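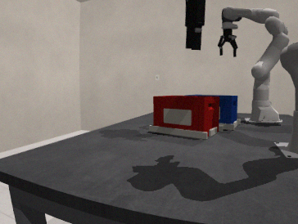
**From:** Severino Palacios
**To:** Morrison Buying Club list
**Date:** Apr 27, 2024
**Subject:** Re: [morrison-buying] Moving our dry goods order to Poledari

I read the Poledari proposal twice and then went back through my own order sheets, and I'm still not sold. Replies are mixed in with the quote. I cut the part about the parking lot, which I have no opinion on.

> Hi everyone, quick update on the dry goods question. I had a long call with the
> rep from Poledari and I think we should switch over from Wusovitz starting with
> the May order. They ran our last year of orders through their price list and we
> would have saved $3,604. That is real money for a group our size.

It's real money if it's real. Did they send the worksheet or only the total? I'd like to see what they matched against what. When I was doing the spreadsheet a few years back, another supplier did this same exercise for us, and it had compared our organic rolled oats to their plain quick oats, and our whole almonds to pieces. Nothing in there was a lie, exactly. The total at the bottom was still useless.

I'd also want to know if they used the delivered price or the warehouse price. Wusovitz bakes the truck into every line, so their numbers always look bad next to somebody who bills freight on its own. The proposal has one sentence about freight and it says rates are "competitive." Competitive with whom?

> The catalog is way bigger too. A lot of you have asked for more choices in
> packaged stuff (crackers, cereal, boxed pasta, baking mixes) and Wusovitz has
> never been great on that.

Agreed that Wusovitz is weak on boxed goods. But I'd push back on the idea that boxed goods are where a club like ours saves anything. By the time a thing is in a printed carton with a glued liner inside, most of the cost has been added already, and the supermarket out on the highway buys more of it in a week than we will in our lifetimes. We do well on fifty-pound sacks of flour and rice and beans. We have never done well on crackers. I looked up the baking mixes and Poledari's case price, divided out, comes in a few cents under the shelf price in town, and you have to take the whole case.

Please check net weights while you're in there. Several of the cartons in the new catalog hold less than the ones we used to get from Wusovitz, and they're listed side by side as if they were the same item. The box can stay the same height and width and just get thinner front to back, and you don't notice until you pour it out. If the savings figure was worked out per box and not per ounce, then some of that $3,604 is air.

> Ordering would go through Clitel, which is the app they use. Everybody puts in
> their own order on their phone and it splits the cases automatically. No more
> emailing the spreadsheet around.

I won't defend the spreadsheet. I built a good part of it and I'm sorry. But I tried the Clitel demo last night and here's what I ran into:

- It wants a card on file for each household before you can look at prices. We have people who pay by check, and at least one who pays in eggs.
- "Splits the cases automatically" means that when a case doesn't fill, it rounds somebody up. I couldn't find where it asks that person first.
- There is a fee. It's under "Plans" and not under "Pricing." I don't know if Poledari covers it for clubs or if we do.
- I could not find any way to get your order history back out. The rep may know of one. I'd want to see it done.

That last one bothers me more than the fee. Part of why we can even have this argument is that we have our own records. Two years into Clitel, we'd be asking Poledari to tell us whether Poledari is cheaper.

> They have 226 clubs signed up already and the rep said hardly any have left.

How many have been in longer than the first contract? If most of them joined over the winter then "hardly any have left" just tells us it's spring. I'd trust this a lot more if they gave us the names of a couple of clubs that did leave, and let us call them. References picked by the seller are always happy. I've never once been handed a grumpy one.

> The only catch is that it's a 12 month commitment, but with savings like that
> I don't think it's much of a risk.

This is where I'd stop if I were reading it cold. Wusovitz has never asked us to sign anything. If they mess up an order we can sulk and skip a month. With Poledari there's a minimum every month, and the draft has us making up the difference if we fall short. Think about August, when half the list is out of town and the other half is eating out of the garden. I went back and our August order would have missed their minimum in each of the last 3 years. I didn't see that in the savings number either.

> Anyway I'd love to get this settled so we can make the cutoff. Please reply
> with a yes or no!

No, for me, for now. I'd change my vote if we got:

1. The full line-by-line comparison, by weight, with freight in it.
2. The minimum waived for the summer, in writing, in the contract itself and not in an email from the rep.
3. An order history export we can open without the app.

Or try it small. Ask them to sell us one order with no contract, boxed goods only, and leave the sacks with Wusovitz. If they won't do a single trial order for a club they say they can save thousands, I'd like to hear the reason. The rep's deadline doesn't worry me much. I've seen a lot of cutoffs for a special price and the price was generally still there the week after.

I do know how much work went into that phone call and the writeup, and I know Wusovitz has been late with the truck more than once. The February beans were bad and I'm the one who had to sort them. So I'm not against leaving. I'd want to leave for something we've checked.

Separate matter: whoever has the big scale, can you bring it to the next pickup? The small one is reading heavy again, and I'd sooner not portion out the walnuts on it.

Severino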